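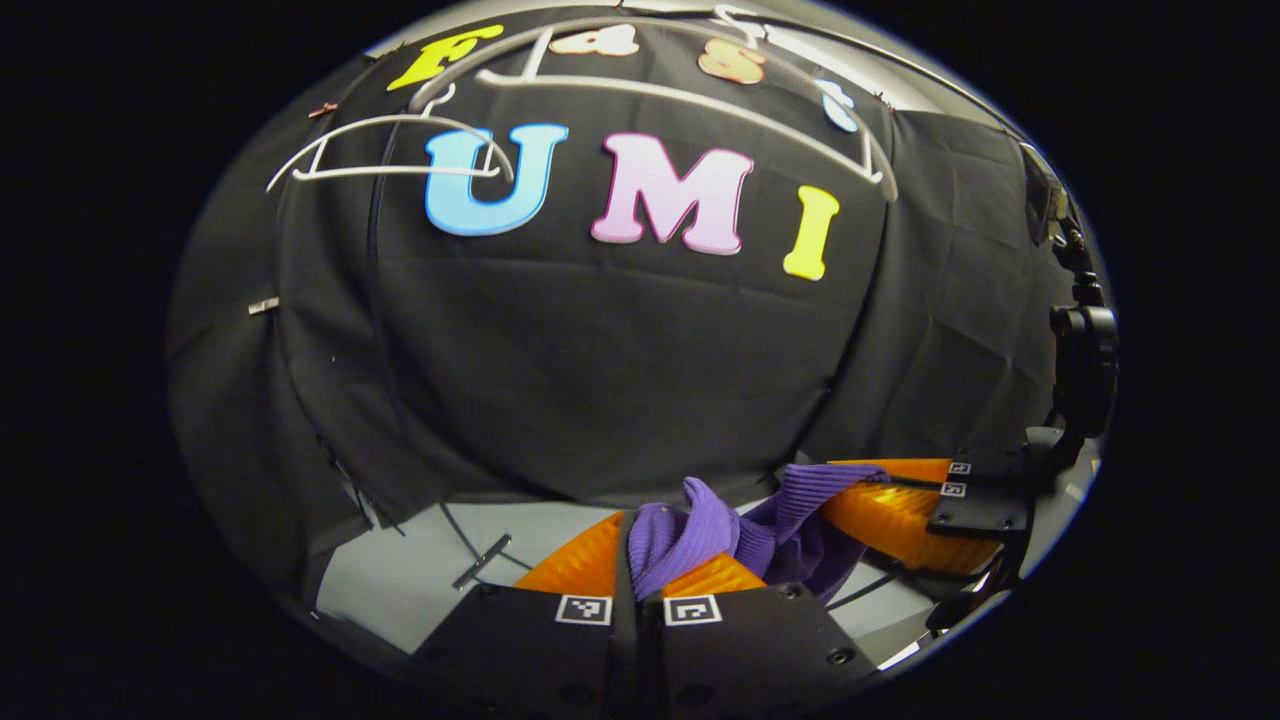
Coloured letters and wire hangers on a black cloth

Menside Family Contact Service is looking for contact supporters

We are looking for people who can give their time to children in foster care in Menside and Calimlim. A contact supporter is present when a child meets a parent, a grandparent or a brother or sister who lives in another home. You do not need a diploma in social work. You need patience, good listening and a clean background check.

What you will do

You welcome the family at our contact rooms in Stultari Street, stay with them during the visit and write a short report afterwards. The report says what you saw and heard, without your opinion of the parents. It goes to the child's social worker, and the family may also ask to read it. Sometimes you will also travel with a child by bus or taxi.

What we ask from you

You are 21 or older. You can come for 4 hours each week, mostly between 3 pm and 7 pm, and you can stay with us for one year at least. For the children it is difficult when the adults change often. Spoken English is necessary; Korean, Farsi or Portuguese is very welcome. If you are yourself in a family court case at present, please wait until it is finished before you apply.

What you receive

The training is 40 hours, in the evenings, and it is free of charge. Your travel costs are paid back each month. You will have a named supervisor, and after a hard visit you can telephone her the same evening. Last year our supporters were present at 1261 visits.

How to apply

Please ask for the form at our office, or telephone extension 336 and leave your name and a good time to call you. We need two references, and one of them must not be a relative. The next training begins in February, so forms should reach us before the end of December.

Questions about the role: Ghazal Vahidi
Questions about the training: Hae-won Chae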